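Filed under: Workshop Tips > Clubs & Student Projects

Setting up a belt-and-bin sorting bench

These notes come from the second build of the Jikuvholm student sorting project. Most apply to any club bench with a short conveyor and two arms.

Bins. Put them against the near rail, long sides touching, before you teach a single position. If a bin moves after teaching, every drop point in it is wrong. A strip of tape on the bench at each outer corner is enough to put them back. Ribbed bins are stiffer, but small parts lean on the ribs and end up at odd angles — drop toward the middle.

Belt. Wipe it with a barely damp cloth at the start of a session. A shiny patch under overhead lights will confuse a simple threshold filter, so take the reference shot with the lights you intend to run under. Our entry for the Arkeo round lost 99 points to a reference shot taken at 7 in the morning with the blinds open.

Cables. Leave slack at the wrist. Rotate the wrist to both limits by hand, with power off, and check that the loop does not catch on the rail.

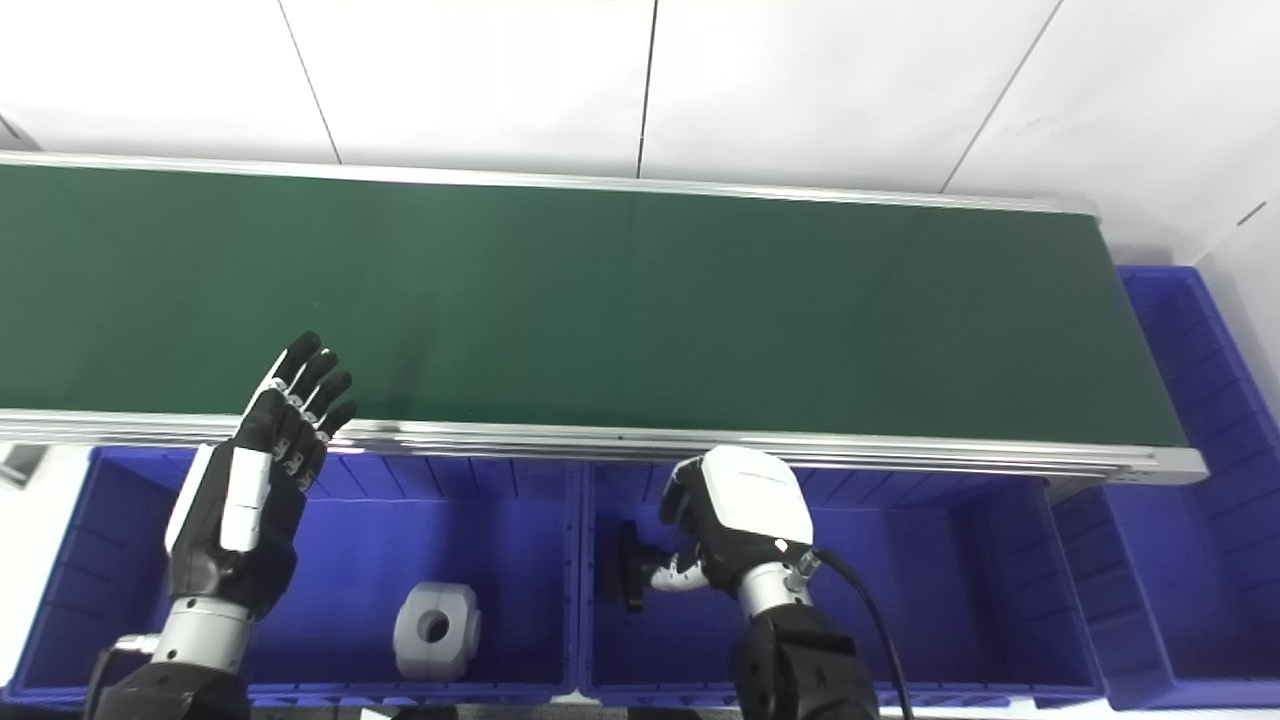
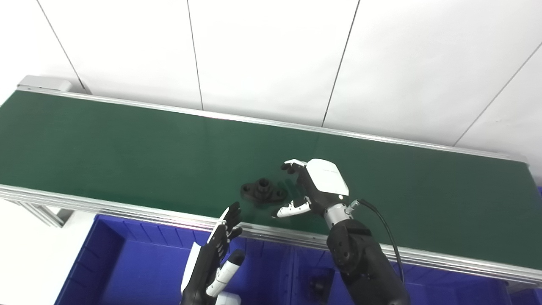
Both hands at the belt and the blue bins. The black flanged part is on the belt in the second shot.

Picking. Flanged parts are easier to take by the boss than by the base plate. Approach from the side, close slowly, then lift. For plain cylinders with a bore, teach one grip across the outside diameter and leave the bore alone.

The other hand. Give the idle hand a parked position and write it into the program. Ours stays in front of the near rail. Run the full cycle at low speed with both arms enabled before you raise the speed on either one.

Logging. Number the runs and never reuse a number, including for aborted runs. We are at 2361. Write down the belt speed, the part type and the bin — a plain text file will do. Teams using the Tuvico log sheet should fill in the fault column even when there is no fault.

Next: Bošković mounts, and how to shim them

Contact the workshop | © Jikuvholm Workshop Pages | Back to top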